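I finally got to the Sultden police open day, after missing it the last time they held one, and I had a great time. I went in thinking I'd stay for the patrol cars and a coffee. I came out hours later with a tote bag full of leaflets, a sore back from the plastic chairs, and a notebook I could hardly read.

Sultden is the regional station, the big brick one behind the bus depot, and it covers everything out to Sotmont and the lake road. They opened the front hall, the training wing and the yard. The cells were on the list too, but the line for those was long and full of excited kids, so I left them to it.

## The picture appeals desk

What I really wanted to see was the unit that handles public appeals - the people who decide when a still from a security camera goes out to newspapers and when it stays in a folder. Tavion Obi runs the desk, and he gave the best talk of the day by a mile. He'd made up a case for us, a break-in at a bike shop, and handed out the kind of material his team would get on the first morning: four grainy stills, a timeline with holes in it, and a witness note that didn't match either.

Then he made us choose. Would we release a face? Which one? My table argued for a good ten minutes! We wanted to put everything out at once, and he let us talk ourselves into it before asking what we'd do if the man in the second still was just a customer. A woman across from me groaned out loud.

He was very clear about wording, too. "Wants to speak to" and "is looking for" mean different things to his team, and he gets grumpy when a headline swaps one for the other. He read out a few lines of bad appeal text (all written by him, he swore) and had us fix them. I've read hundreds of these notices over the years and never noticed how much care goes into a clothing description. "Dark jacket" brings in calls by the bucket. "Dark jacket with a light collar, zipped up" brings in fewer, and better ones.

Somebody asked whether newspapers ever jump the gun and print a photo first. He said yes, and that the phones go wild when it happens, and that the hard part is explaining it to a family who found out from a website. The room got quiet for that bit.

## The training wing

After lunch (cheese roll, fine, the soup looked better) I joined the walk through the training wing with a guide named Naidoo. She had a huge voice and walked backward the whole way without hitting anything. We saw the classroom where new recruits practice taking statements, and the radio room, where two of us got to call in a pretend traffic stop. I forgot the street name halfway through and had to start over.

The part I keep telling people about is the search planning session. Naidoo showed us how a team works out the order of rooms before going into a building, and who talks on the radio while it happens. She said the recruits who rush at the start rush in the hallway as well, so the instructors watch the first runs closely. 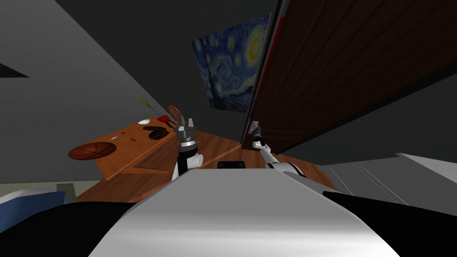 We got to try the planning part on paper, in pairs, with a floor plan and a pencil. My partner was a retired mail carrier who had strong opinions about side entrances, and he was right about all of them. Naidoo marked our plan and took points off for leaving a stairwell until last. I'd like a rematch.

## If you go

Go early. The yard fills up fast once the dogs come out, and the dog handlers only did two short displays. Parking at the depot is free but tight, and the shuttle from Sotmont stops right by the gate. Bring a pen, too, as the appeals desk ran out before our group sat down.

I asked at the front hall about the next one and they're hoping for August, with the appeals talk on the schedule again and a bigger room for it. I've already put my name on the mailing list, and my sister's, which I should probably mention to her.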